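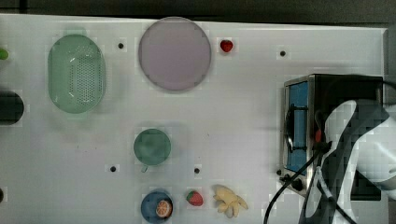 When can people in Cerkville cross to Ustero on a local permit again?
From the first week of February, at the Taren bridge only, between 6am and 9pm.

LOCAL PERMITS ARE COMING BACK AT THE TAREN BRIDGE

For immediate release

I've been writing these updates for the Cerkville Border Residents' Group for long enough that most of them have begun with "still no news", so you can imagine how pleased I am to be sending this one out! The two foreign ministries have signed the new local crossing agreement, and the permits that were suspended after last spring's row over fishing patrols will be issued again.

If you missed the row (lucky you), the short version is that each side accused the other of stopping boats on the wrong half of the river. Ambassadors were called in, stern statements were read out, and the local permit scheme was frozen the same evening. The boats had very little to do with the people who used the bridge, but it was the bridge that suffered. Anyone living on our side with a job, a school place or an elderly parent in Ustero has had to go the long way by the Ahmadpour road, with a full visa, ever since.

We handed in a petition in the autumn with 1,651 signatures on it. Of the people who signed, 754 told us they used to cross every week, and 678 said they had close family on the other bank. Both ministries received the same copy, in both languages, and I'd like to thank everybody who stood outside the market in the rain with a clipboard.

So what has been agreed? The permit lasts a year and covers anyone who has lived in the border district for at least 12 months. It lets you stay on the other side for up to three nights at a time. Children under 16 can be added to a parent's permit, and a grandparent can apply for them too as long as there's a signed letter from the parent – this was something we pushed hard for and I'm very glad to see it in the text.

The fee is 38 crowns. We had asked for it to be free for pensioners and that didn't make it in. I'm disappointed, and we've already written to say so.
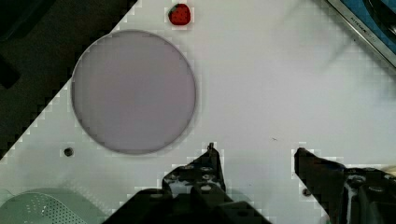
What we're still waiting to hear

The agreement says nothing on goods. Under the old scheme you could carry shopping and small amounts of farm produce over without a declaration, and people have been asking me about this more than anything else. The customs office says guidance will follow. Until it does, my advice is to carry receipts and keep to what your household would use.

There's also no word yet on the people who were refused a visa while the scheme was frozen. We think an old refusal shouldn't count against a new permit application, and we've asked for that to be put in writing by both sides. If you've had a refusal, please keep the letter and get in touch with us before you apply.

How to apply

Forms will be at the district office in Cerkville from the middle of January. Bring your identity card, proof of address and one passport photo. Old permits can't be renewed, even if there were months left on yours when the bridge closed.

We're holding an open evening at the library at 7pm, later in January, and we'll put the date on the library door as soon as the room is confirmed. Come along if you'd like help with the form – or just a cup of tea and a grumble about the fee.

Notes for editors

The Cerkville Border Residents' Group is made up of people living on the Cerkville side of the river. It belongs to no political party and takes no position on the fishing dispute, which is still being discussed separately.

Copies of the petition and our letter on the pensioners' fee are available on request. Press calls are welcome until 8pm.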